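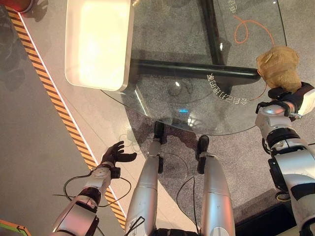 区画内作業基準の改訂について(ヒューマノイド機、多指ハンド装着時)

Clirndenの実習区画で適用している作業基準を改訂した。適用開始は2025年9月6日。旧版は6月に発行したもので、双腕据置機を前提に書かれた条文が多く、脚部をもつ機体に五指ハンドを装着した場合の扱いが抜けていた。本稿では変更箇所と、運用上問い合わせの多い条文について記す。条文の全文は区画入口のファイルと共有フォルダの両方に置いてある。

改訂作業はMerja Laaksonenが取りまとめ、ハンドおよび配線の章をAnitha Iyerが担当した。検討にあたっては、旧版の期間中に提出された作業記録998件を読み直し、停止、中断、対象物の落下、配線の干渉の別に分類した。分類表は付属書Bに収めた。

適用範囲

本基準は、床面に標示された区画の内側で、ヒューマノイド機または双腕機が物品を把持、移動、受け渡しする作業に適用する。遠隔操作、教示、自動再生のいずれも対象とする。機体が停止していても、駆動電源が入っている間は作業中とみなす。

歩行試験は別基準による。ただし、機体を座位または支持具で保持した状態で腕だけを動かす場合は本基準に従う。旧版ではこの境界が曖昧で、脚を使わない作業に歩行試験の手順書を持ち出す例と、どちらの手順書も使わない例の両方があった。改訂版では、脚の駆動を有効にするか否かで区別する。有効にする場合は両方の基準を適用し、要求が異なるときは厳しいほうを採る。

他拠点のうちTarardとGivsteadは、本基準の第2章から第5章までを読み替えなしで採用する。Väisänenの試験室は床材が異なるため、第2章の標示の項だけ独自の規定を使う。

区画の標示

区画の境界は黄と黒の斜め縞のテープで示す。幅は100 mmとする。旧版では幅を定めておらず、細いテープを二重に貼った箇所が残っている。貼り替えが済むまでは現状のまま使用してよい。

境界線はテープの外側の縁とする。人の足、台車の車輪、工具箱の底面がテープを踏んでいる場合は、区画に入っているものとして扱う。これまで内側の縁を境界と読んでいた拠点は読み方を改めること。

機体の可動範囲については、テープの内側の縁を限界とする。手先だけでなく、肘、前腕の外殻、手首に取り付けたセンサの張り出しも含めて、内側の縁を越えてはならない。ハンドを交換したときは指を最も開いた状態で到達範囲を測り直す。指を握った状態の値で登録すると、開いたときに指先が境界を越える場合がある。旧版の記録にはこの種の登録誤りが繰り返し現れており、いずれもハンド交換の当日か翌日に集中していた。

床材の継ぎ目に標示を重ねる場合は、テープを継ぎ目の上に置かず、どちらか一方の床材に寄せる。カーペット面に貼るテープは縁が浮きやすい。浮きを見つけたら作業を止めて貼り直す。上から別のテープで押さえる補修は認めない。

通路側の床に誘導用の標示がある施設では、誘導標示と区画標示を交差させない。交差が避けられないときは区画標示を優先し、誘導標示をその手前で切る。

家具と作業台

作業台は区画の内側に完全に収める。脚の接地点に加え、天板の外周も内側の縁を越えないようにする。円形天板の場合は外周のうち境界に最も近い点で判断する。

透明または半透明の天板には追加の要求がある。距離センサとカメラによる天板面の検出は、透明材で不安定になることがある。自動再生を行う前に、天板の高さを手動で入力し、手先の下限をその値に基づいて設定すること。センサによる推定値だけで下限を決めてはならない。遠隔操作の場合も、操作者は開始前に天板の高さと外周の位置を画面上で確認し、確認した旨を記録する。

透明天板の下にある物品は、上からの映像では天板上の物品と区別しにくい。床に置く必要のない物はすべて区画の外に出す。表示灯のついた機器を天板の下に残す場合は、操作者と監視者の双方がその位置を知っていることを条件とする。

天板に文字や図柄が印刷されている場合、それを位置合わせの目印に使ってよい。ただし印刷が表裏どちらの面にあるかを記録に書く。裏面の印刷を目印にすると、天板の厚さに応じて見かけの位置がずれる。

発光面をもつトレイや照明台を載せる場合は、露出を固定したうえで作業を始める。自動露出のまま明るい面を視野に入れると、周囲の対象物が暗く沈み、把持位置の判定が遅れる。明るさの設定値は作業記録の機器欄に書く。

配線

配線の章は全面的に書き直した。旧版は「配線を整理すること」の一文で済ませており、点検の基準として使えなかった。

改訂版では配線を三つに分ける。機体に固定されて機体とともに動くもの、機体と区画外の装置を結ぶもの、作業対象または作業台に付属するもの、の三区分である。

機体とともに動く配線は、各関節を可動端まで動かしても張らず、かつ指の間に入らない長さとする。点検は電源を切った状態で手で関節を動かして行う。ハンド基部に入る細い配線は、親指の付け根を可動端まで動かして被覆の擦れを確認する。擦れがある場合は交換するまで使用しない。絶縁テープによる補修は不可とする。

機体と区画外の装置を結ぶ配線は、腕の掃引範囲を避けて床に沿わせる。余長は区画の内側に置いてもよいが、脚または足先の可動範囲に輪を作らない。脚の駆動を切っている場合も同じとする。境界を横切る箇所は一か所にまとめ、横切る位置を区画図に記入する。

作業台の上の配線については、作業対象に接続されているか否かを開始前に確かめる。接続されている場合、配線は把持対象の一部とみなし、持ち上げたときに追従して動く範囲を見込んで周囲の物をどける。接続されていない場合は作業台から下ろす。台の上に緩い輪を残したまま把持作業を行うことは、改訂版では禁止事項となった。配線そのものの取り回しを試験する作業は例外とし、計画書にその旨を書く。

ハンドと把持

把持対象は、硬質物、柔軟物、液体を含む容器、その他に分ける。それぞれの把持力の上限は機体ごとの設定表による。表に載っていない対象を扱うときは、最も低い上限から始める。

ぬいぐるみなどの柔軟物は、指が沈み込むため接触の判定が遅れる。把持力の値だけで把持の成否を判断せず、持ち上げた後に映像でも確認する。起毛した素材では、繊維が指の関節の隙間に入ることがある。作業後に各関節の隙間を点検し、繊維が残っていれば取り除く。取り除く作業は駆動電源を切って行う。

片方の手で対象物を保持している間、もう一方の手を使わないときは、使わない手を待機姿勢に置く。待機姿勢は機体ごとに登録し、次の条件を満たすものとする。手先が区画の内側に収まっていること。指先が作業台の縁に触れないこと。駆動を切ったときに腕が自重で下がっても、作業台、脚、配線のいずれにも当たらないこと。指は開いた状態でも閉じた状態でもよい。途中の開度で止めることは避ける。

保持中の対象物を天板の外に出す場合は、下に人の手足がないことを監視者が声に出して確認する。これは柔らかい物、軽い物でも省略しない。

指先の滑り止めの面が摩耗した場合の交換基準は、使用時間によらず目視と触感による。突起の一部でも平らになっていれば交換する。手のひら側の面も同様とする。交換した部品は番号を記入した袋に入れ、次の点検まで保管する。

手首に取り付けるカメラ

手首カメラの項は新設である。頭部カメラの映像では手のひら側が見えないため、把持直前の位置合わせに手首カメラを使う作業が増えている。

取り付け位置は、親指を最も内側に曲げた状態でも対象物の一部が視野に残るように決める。親指が視野の半分を占めても差し支えない。見えない側の指がある場合は、その指の位置を関節角の表示で補う。関節角の表示がない操作画面では、見えない指を使う把持を行わない。

レンズの清掃は開始前に行う。清掃のたびに取り付け角が変わっていないか、登録画像と重ねて確認する。ずれていれば較正をやり直す。

人が映り込む可能性がある映像は、作業記録に添付する前に確認し、必要な部分だけを残す。映像の保存期間は100日とする。事故または異常停止に関わる映像は、この期間にかかわらず調査の終了まで保存する。

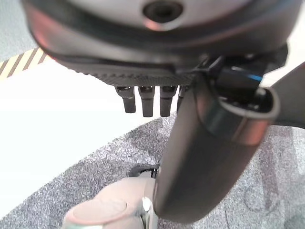
床に近い位置にある物を把持するとき、手先の下限はどの面を基準に決めるのか。

床材の表面を基準にする。カーペットの場合は毛足の先端を表面とみなし、軽く押さえて測った値は使わない。床の上に板や敷物を置いて作業するときは、その上面を別の基準面として登録し、板のある範囲とない範囲で下限を切り替える。切り替えができない制御装置では、区画全体に高いほうの値を適用する。この場合、板のない範囲では床の上の薄い物に指が届かないことがあるが、下限を一時的に解除して届かせる操作は認めない。対象物を板の上に移すか、作業を取りやめる。

開始前の手順

手順は次の順に行う。順序を入れ替えた場合は最初からやり直す。

1. 区画図と実際の配置を照合する。家具、トレイ、配線の横断位置に違いがあれば、図を直すか配置を戻す。
2. テープの浮き、切れを点検する。
3. 駆動電源を切った状態で、機体とともに動く配線を点検する。
4. 作業台の高さと外周を入力し、手先の下限を設定する。
5. 非常停止装置を操作し、左右の腕とハンドのすべてが停止することを確認する。
6. 操作者と監視者が互いに位置を告げ、監視者が開始を宣言する。

非常停止の確認は、監視者の手元の装置と操作卓の装置の両方で行う。片方だけで済ませた記録は無効とする。電池で駆動する無線式の装置は、充電状態を記録欄に書く。

非常停止によって把持を解放するか保持するかは、対象物の区分ごとに決めておく。柔軟物は原則として保持のまま停止とする。硬質物で指を挟むおそれがあるものは解放とし、その場合は落下先に緩衝材を置く。いずれの設定も、確認時に実際の対象物か、それと同じ重さの代替物を使って確かめる。

作業中の人員

操作者と監視者は兼任できない。操作者が区画を直接見られる位置にいる場合も同じである。監視者は区画の外に立ち、テープに触れない位置を保つ。監視者が持ち場を離れるときは、交代者が位置についてから離れる。交代者がいなければ駆動電源を切る。

区画に人が入る必要が生じたときは、次の扱いとする。まず操作者が腕を待機姿勢に戻す。対象物を保持している場合は作業台に置いてから戻す。次に監視者が駆動電源を切り、切ったことを告げる。人が入るのはその後である。対象物を直すだけの短い立ち入りにも、この手順を省略なく適用する。

立ち入りの後に再開するときは、開始前の手順のうち1、4、6を行う。停止が5分を超えた場合は、2から5までも含めて全項目をやり直す。旧版では再開時の点検が監視者の判断に任されていた。

見学者がいる場合の扱いは、施設ごとの入場規則による。ただし見学者を監視者として数えてはならない。見学者が質問をしている間も、監視者は区画から目を離さない。説明が必要なら別の者をあてる。

異常時の記録

異常停止、対象物の落下、配線の干渉、境界の越境は、被害の有無にかかわらず記録する。記録には次の項目を含める。発生時の両腕の姿勢。ハンドの開度。対象物の区分。配線の三区分のうちどれが関わったか。直前に行っていた操作。監視者の位置。

原因欄に「操作ミス」とだけ書いた記録は差し戻す。どの画面を見て、何をどこへ動かそうとしたかを書くこと。読み直した記録のうち、分類に最も手間がかかったのはこの欄が短い記録だった。書き手が後日覚えていないことも多く、聞き取りで補えたものは限られる。

越境については、手先が境界を越えた場合と前腕が越えた場合とで様式を分けた。前者は操作または軌道の問題として扱い、後者は機体の設置位置の見直しも合わせて行う。同じ設置位置で前腕の越境が再度起きたときは、設置位置を変えるまで作業を認めない。

記録の提出は当日中とする。夜間の作業では翌業務日の始業時までとする。提出先は各拠点の区画責任者で、Clirndenへの送付は月末にまとめて行えばよい。

適用までの経過措置

旧版で登録した待機姿勢は、新しい条件を満たすことを確認したうえで引き続き使用できる。確認が済んでいない姿勢は、登録画面に未確認の印が付く。未確認の姿勢を自動再生の開始点に使うことはできない。

旧様式の記録用紙は使い切ってよい。ただし配線の区分欄がないため、余白に区分を書き加える。電子様式はすでに切り替えてあり、旧様式での入力は受け付けない。

資格の扱いに変更はない。旧版の講習を受けた操作者と監視者は、改訂箇所の読み合わせに出席すればよく、実技の再試験は行わない。ハンドの交換を行う者に限り、到達範囲の測り直しと配線点検の実技を改めて課す。実技の課題はAnitha Iyerが作成中で、できたものから各拠点に送る。

未決の事項

次回の改訂に回した事項を挙げる。

二台以上の機体を同じ区画で動かす場合の規定は、今回も見送った。当面は一区画一台とする。隣り合う区画で同時に動かす場合は、双方の監視者が互いの非常停止装置の位置を知っていることを条件に認める。

座位の機体で足先を作業台の下に入れる配置について、足先と作業台の支柱との間隔を数値で定める案があった。Givsteadから、作業台の形状によって支柱の位置が異なり一律の値では運用しにくいとの意見が出ている。改訂版では「腕の反力で機体がずれても接触しないこと」とし、数値は置いていない。間隔を測った記録があれば、作業台の寸法とともにMerja Laaksonenまで送られたい。

手首カメラの映像を監視者にも常時表示するかどうかも決まっていない。Tarardでは表示を試しているが、監視者の視線が画面に向く時間が増えたとの報告があり、効果の評価は続いている。それまでは、監視者用の画面を置く場合、区画と同じ方向を向いて見られる位置に設置すること。

条文の読み方についての質問は、条番号を付けて各拠点の区画責任者に提出する。共通する質問への回答は次号に掲載する。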